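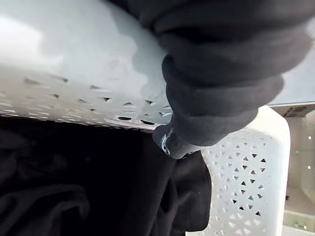 Frequently Asked Questions

Everything you wanted to know about the 30 Nights of Swords and Sandals watch-along, plus a few things my inbox wanted to know on your behalf. If your question isn't answered here, leave a comment on the current night's post. I read them all, usually with breakfast.

What is this, exactly?

Every night in March, I watch one movie in which somebody wears a tunic, and then I write about it. There are 30 movies. March has one more night than that, and I plan to spend it asleep.

Who picks the movies?

I do. Last year I ran a poll and we ended up with four different versions of the same chariot race, so democracy has been suspended.

Where do I find the schedule?

It's pinned at the top of the blog. I post it a week ahead and then change it when a movie leaves whichever streaming service I swore it was on. The pinned version is the real one. If you saved a copy to your phone, my condolences.

What time does everyone press play?

8:30 p.m. Eastern. I used to give a ten-minute grace period for snacks, and people used it to start making lasagna. Now we start on time. If you're late, skip ahead to wherever the rest of us are. You've missed a narrator and a map.

Do I have to watch all of them?

No. Plenty of readers drop in for the ones they grew up with and vanish when the Italian muscleman pictures start. I would only ask that you try one of those. The dubbing is terrible and the boulders bounce, and I have never been happier.

Are they all old?

Mostly. Anything made before I was born gets preference, and I'm not saying when that was. There are three newer ones in the final week for readers who need their blood computer generated.

Is it okay for kids?

Some nights are. I mark those "Family" on the schedule, meaning my nine-year-old niece could sit through it without asking me anything I'd have to call her mother about. Everything else is regular sword business. If you're picky about what your kids see, please check a proper parents' guide and don't rely on a woman who thinks a lion pit is cozy.

How does the link party work?

Write your own post about any movie on the list, then add your link to the box at the bottom of that night's entry. The box stays open until the following Wednesday. Please visit at least two other people's links after you add yours. I can't check whether you did, but I'll assume the worst.

A few things will get a link removed: posts that aren't about the movie, posts that are secretly about a mattress, and posts you copied from me. That last one happened. You left my name in it.

Can I join if I don't have a blog?

Sure. Comments count. One reader sends me her reviews by postcard, and they're better than mine.

What's Dreris?

Dreris is the imaginary kingdom we made up in the comments two years ago, during a movie whose actual kingdom never got a name. Dirnora is its neighbor and sworn enemy. If you see someone write "typical Dirnora," it means a character has just poisoned a goblet. You'll pick it up.

Who is Iqra Arain, and why does she get her own posts?

Iqra writes the Sunday costume column. She knows what people wore in the ancient world and can tell you the exact moment a zipper appears. She has asked me to stop calling it "the zipper report," so please look for it under "Costumes."

Do you get paid for this?

I made 13 dollars from ads last March. I spent it on popcorn.

Why did my comment disappear?

First-time comments wait for me to approve them, and I do that in batches. Comments with more than one link go to the spam folder, where yours is now sitting among 1351 offers for discount sunglasses. Send me a note and I'll fish it out.

Will you review my nephew's movie?

Is there a tunic in it?

Can I suggest something for next year?

Yes, in the suggestions thread. Please look through it before you post. I have 40 requests for the same gladiator movie, and I've heard you — it's on the list, it's night 22, bring tissues.

Will there be a next year?

I say no every time, usually on night 19. Check back in February.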